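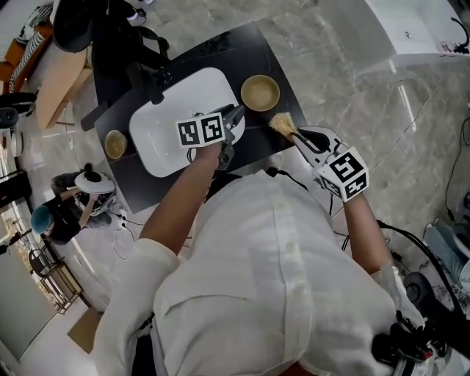 Ticket: right gripper track jumps during bowl brushing, Nestdale dish station
Posted 2018-04-16 by Razia Lashari, wash-up lead, Nestdale

Status: solved, one small thing left open
Product: Zandlow hand-held grippers with Revent recording software
Reported by: Ansari Catering, Nestdale kitchen

What we're doing

For anyone at Zandlow who hasn't had a ticket from us before, hello! We run the staff kitchen wash-up and we're recording bowl-brushing demonstrations so that the arm going in at our main site can learn the job from people who do it for a living. One person works the bench with a gripper in each hand. Bowl in the left, brush in the right, brush the inside, set the bowl down, take the other one. We are aiming for 500 good recordings and had 158 accepted when the trouble started.

I want to say up front that we love this part of the work. My crew have washed bowls for years without anybody asking them how, and now they're having long arguments about wrist angle. So please read what follows as coming from happy people with a broken graph.

The problem

In Revent the left track plays back as smooth as you like. The right track is fine until the brush gets to the far side of the bowl, and then it leaps sideways by the width of a hand and comes back a moment later. The checker then rejects the whole recording. We had 28 rejected in one shift, all for the right side, all with the same message: "pose discontinuity, R."

It happened with Waqas Chaudhry working and with Noman Mohmand working, so it isn't one person's style. It never happened with the brush out of the gripper.

Log

Entry 1, Razia
Restarted Revent, then the recorder. Same jump on the first try. Wiped both marker cubes with the dry cloth from the case. Same jump. Swapped to the spare brush, which is the same kind, and got the same again.

Entry 2, Waqas
Played back the rejected ones in slow motion next to the gripper camera video. The video itself is great. You can see the bowl, the fingers and the basin the whole way through with no missing pictures, so the camera isn't dropping out. It's only the position that goes wrong.

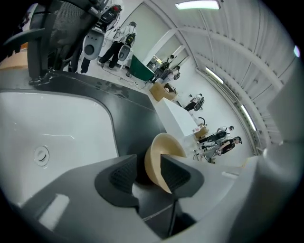 Gripper camera view with a bowl between the fingers. Basin and drain at left, room behind.

Entry 3, reply from Hammad Hashmi, Zandlow support
Thanks for sending the recordings, and for the most cheerful bug report I've had this year. I agree with Waqas that the gripper video is healthy. Please try these and send me one recording from each:
- Both grippers open, no brush, no bowl. Move them slowly over the basin.
- Brush in the right gripper, left gripper parked at your side.
- Full task, but with the operator standing.
- Full task, sitting, with the right cable unplugged and plugged in again at the gripper end before you press record.
Also, does the right cable run down past the arm, or over the shoulder?

Entry 4, Noman
Did all 4. First one clean. Second one clean, which surprised me, I was sure it was the brush. Standing was clean too! Sitting with the cable plugged in fresh: clean at first, then the jump came back on the third bowl.
The cable runs down past the arm on both sides.

Entry 5, Hammad Hashmi
Very useful. A blocked marker normally shows up as a gap in the track, and yours has no gaps. A jump that returns by itself, and only after a few bowls, makes me think of the connector at the gripper losing contact under a sideways pull. When the operator sits, there's less slack between the gripper and the equipment, and reaching across to the far side of the bowl uses up what there is. Could somebody hold the right cable loosely while Noman does the full task sitting down?

Entry 6, Razia
I was the cable holder. Ten minutes on my knees beside the chair and not one jump! Then I let go, and there it was on the second bowl. I have never been so pleased to see something fail.

Entry 7, Myroslav Kravets, Zandlow field service
Came by Nestdale this afternoon. The plug on the right gripper was seated but its locking collar had not been turned, so a pull from the side could tilt it. Turned it until it clicked. Checked the left, which was already locked. Then gave the right cable a longer free loop and fixed it with a soft strap above the elbow, leaving the forearm clear. Watched the light on the cube while pulling gently in all directions, and it stayed green.

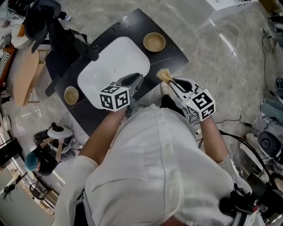
Right gripper with the brush, green light showing on the marker cube. One bowl on either side of the basin.

Entry 8, Waqas
Full run after Myroslav's fix, sitting and standing, both of us taking turns. Every recording went through the checker. The right track now looks like the left one, lovely round loops where the brush goes around the bowl. I printed one and it's on the staff room door.

Fix, for other sites
1. Push the plug in, then turn the collar until it clicks. It's easy to miss on the right one when somebody else is helping you into the gear.
2. Strap the cable above the elbow, never on the forearm.
3. Before the first recording, sit down and reach as far as the job will ask you to. If you feel the cable, let out more.
4. Look at the light on the cube before you press record.

Still open

Revent gives the same message for a bad plug as for a real tracking jump. Hammad has passed on our request for separate messages. Until then we keep a paper sheet at the bench and write down who was sitting, who was standing and which bowl it happened on. That sheet is how Noman spotted that the trouble only came when we were seated, so I may keep it anyway.

A few people have asked me what all this means for the crew. At Nestdale, the morning shift now has a recording hour in it, paid as normal time, and whoever does it is off the pot sink for that hour. Waqas checks the recordings and has started training on the arm itself, starting with how to stop it. We've been told the arm will take the bowls and small dishes, and the pans stay with us. I asked for that in writing back in March and I have it. There are worries too, mostly about how shifts will be shared out once it's running, and those are on the list for the next staff meeting with Ansari. Bring questions, I'll be bringing mine.

Myroslav, you left your screwdriver here. It's in the drawer with the spare brush.

This site uses cookies to keep you signed in to your tickets. By continuing you accept our cookie policy.

Contact support | Copyright 2018 Zandlow | Back to top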